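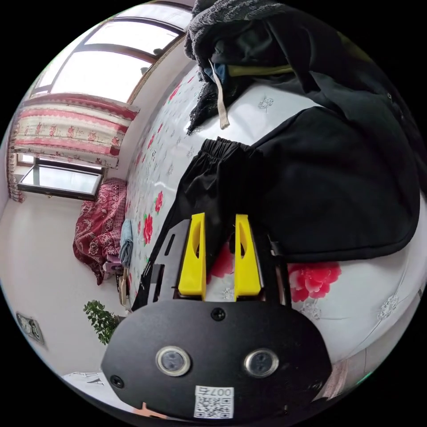
Skestolus: the small shop website package

£179 with your own photos and words, £211 if you'd like me to tidy up the words for you

Hello, I'm Teodoro Layug and I'm the whole of Viswood, so if you order this it'll be me who builds it, me who answers your emails and me who gets the name of your dog wrong in the first draft. Skestolus is the package I put together for people who sell a few things they've made, mended or found, and want a proper website for it without paying for one the size of a department store.

I used to quote for every job separately. It took ages, and half the people who wrote to me wanted pretty much the same site anyway: a front page, a shop page, a bit about them, a way to get in touch. So now that's a package with a price on it, and you can see what it is before you've had to talk to me at all (some people really like that!).

What you get

A home page with your logo, or your name set in nice lettering if you haven't got a logo yet
A shop page with room for up to 400 items, sorted however you like
An about page
A contact form that comes straight to your inbox
Basket and card payments, set up and tested
2 rounds of changes
A half-hour call in the evening to show you how to add and remove things

The colours and lettering are picked for you after we've had a chat. I'll ask you to send me three websites you love and one you can't stand, and the one you can't stand is nearly always the more useful.

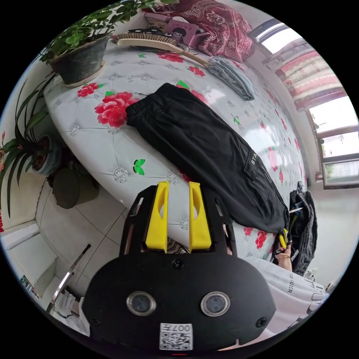 Black trousers, folded lengthwise, on a floral cover.

What you need to send me

Your words, even if they're rough. A list of what you sell, with prices and sizes. Photos, as big as your phone or camera makes them — please don't shrink them first, I can do that bit. If you've got a domain name already, tell me who it's with, and if you haven't I'll help you choose one and you buy it in your own name. I feel quite strongly about that last part. I've had to help two people get their own address back from an old designer and it was miserable for everyone.

Don't worry about getting it all to me in one go. Most people send a big lump of stuff and then remember the postage costs a week later.

How long it takes

Usually three weeks from when I have everything. Bawa, a lovely little pottery shop in Flevbridge, was done in two, but she had all her stock written up in a notebook before she even rang me, which was a treat. In November I'm slower, so if you want to be selling for Christmas then do come to me by the end of September.
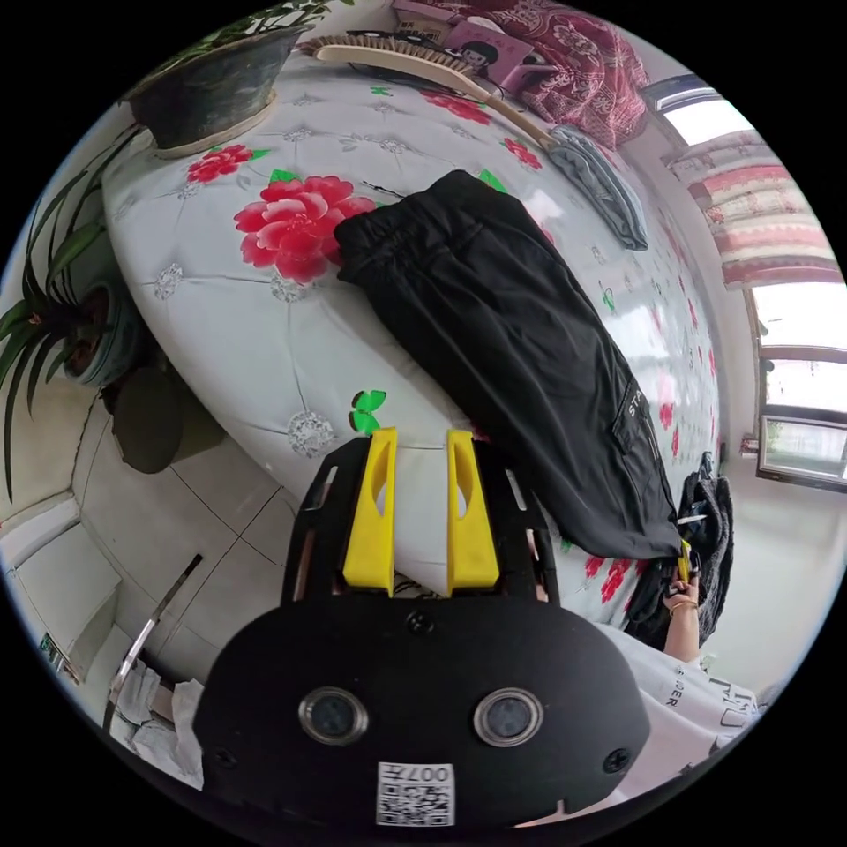

I can also do the job in two halves if you're not ready to sell yet. The home, about and contact pages go up first, and the shop gets added when you want it, for the same total price. Quite a few people do it this way and use the first half to collect email addresses.

What isn't included

Hosting (you pay the host directly, and I'll send you the two I like), the domain name, and logo design. Logos are a separate thing with me and take a good deal longer, so ask if you'd like one. I don't run people's social media either. I'm no good at it, as anyone who's looked at mine will know.

Paying

Half when you book, half when the site goes live. If you look at the first draft and hate it, tell me, and we'll start the look again from scratch without it using up one of your rounds of changes.

To book, use the form on the contact page and put Skestolus in the subject line. I read everything myself and I mostly reply in the morning, before I've opened anything else.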